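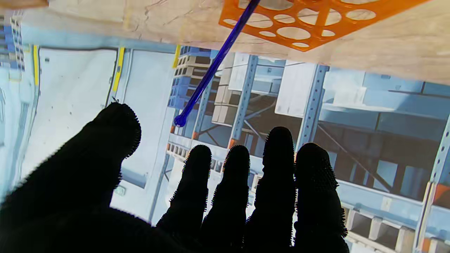 3.2 Collecting demonstrations

Teleoperation came first, hand-guiding second, and the order matters because the operators learned the tasks while we were still changing the rig. The operator wears a tracked glove, the pose of each fingertip is retargeted to the robot hand, and the wrist follows the operator's wrist with a clutch pedal for re-centering. Retargeting is the weak spot. Human thumb and robot thumb do not agree on where opposition happens, so a pinch that closes cleanly on the operator's side can miss by a finger's width on the robot's. Worst case is a thin object such as the blue rod in Figure 2, where the thumb tip has to arrive just short of the bulb and the fingers close after it. The black glove with the rubbery nubs stays on the robot hand in all runs reported here, both modes. Wrist camera view only; the policy gets no third-person view.

Figure 2. Wrist camera view, gloved hand below the work surface, with the rod and the orange rack at the top.

Tasks. Two, rod pick and rod insert into the rack. Both recorded at the Zostov site, in between the pallet racking, which gives a busy background and light that changes through the day. We did not try to control for it. Episodes recorded before 9 a.m. are noticably darker and were kept in.

Hand-guided mode. Arm in gravity compensation, demonstrator holds the forearm and moves it, fingers driven from a small keypad. Slower per episode. Contact is better though: the demonstrator feels the rod touch through the arm, whereas the remote operator has only the video and tends to press too hard. Drawback, the demonstrator's own hand gets into the wrist view. Those segments were masked, see Sec. 3.4.

Counts. 2198 episodes started in total over both modes. Of the kept ones, 1000 are teleoperated and 700 hand-guided; the rest were thrown out for dropped tracking, a late clutch release, or an operator who gave up mid-grasp. Failed grasps followed by a recovery were kept on purpose. A first version of the set had them removed and the policy then had no idea what to do after a miss.

Labels. Start and end of each episode were marked by the operator with the pedal, then corrected by one annotator (M. Nikolaidis) using the Jarnia viewer. Pedal marks run late, mostly at the end. Grasp onset was taken from finger motor current and not from video, as the fingers hide the contact point in to many frames.

Operators. All had the same short practice block before recording. Styles still differ a lot: one operator always sweeps in from the left, another stops dead before closing. We condition on operator ID in training and drop it at test time. The effect of this is in Sec. 5.1, smaller than we hoped for rod pick, clear for insert.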